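Home | Guides | Shop owners | Recipes | Help

Setting up your Prumex shopping list feed – Part 4: Matching ingredients to products

Last updated 28 June 2026

Print this page | E-mail this page

By now you should have the feed switched on and at least one recipe imported. If you haven't, go back to Part 3 and do that first. I tried skipping it when I set up my own site and ended up starting over.

Matching is where Prumex looks at a line like "2 cups shredded cheddar" and picks an item a store sells. It gets most of them right. My first import had 1,720 ingredient lines and 549 of them needed a look from me, so put the kettle on.

1. Open the Recipes tab and click Review Matches. Anything with a yellow dot is waiting for you.

2. Sort by Ingredient, not by Recipe. You'll see all your onions together and can fix them in one go (I wish I'd found this on day one!).

3. Click a line to see the suggested products. Pick the one you want and hit Accept.

4. If the same ingredient shows up elsewhere, you'll get a box asking whether to apply your choice to all of them. Say yes for plain things like flour and salt. Say no for anything where the size or cut changes – chicken is the big one.

5. Set pantry items. Tick Usually On Hand for oil, pepper and so on, and they'll start out unchecked in the reader's cart.

Note: You can add up to 145 pantry items. I use nine.

6. Choose a default store under Settings > Stores. Readers can still change it. Lilibeth Lagman, who tests on the Rivera theme, found she had to save this page twice before it stuck, and so did I.

Caution: Don't click Rematch All once you've done your review. It wipes out every choice you made by hand, and there's no undo button.

7. Go to Preview and open a recipe as a reader would. Add everything to the cart and read down the list for silly quantities. Mine once asked for six jars of cinnamon.
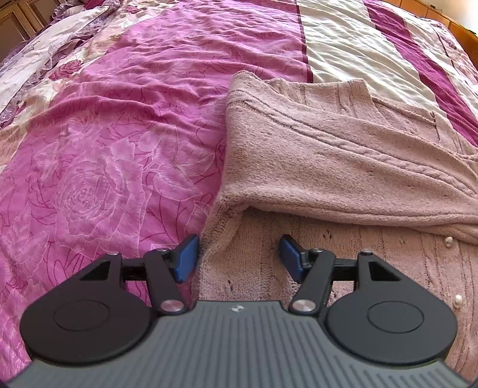 Light pink knitted cardigan on a pink floral duvet.

8. When the cart looks right, click Publish Matches. Changes show up on your site within the hour.

If a product keeps going out of stock, add a backup under Alternates. Hamish Shearer wrote up a good method for this in the Akley forum, and I've borrowed it for Part 6.

Note: If you're on the older Rastmont plug-in, Alternates is called Swaps and sits under Tools. That menu moves in the August update.

Next: Part 5 – Adding the cart button to your recipe cards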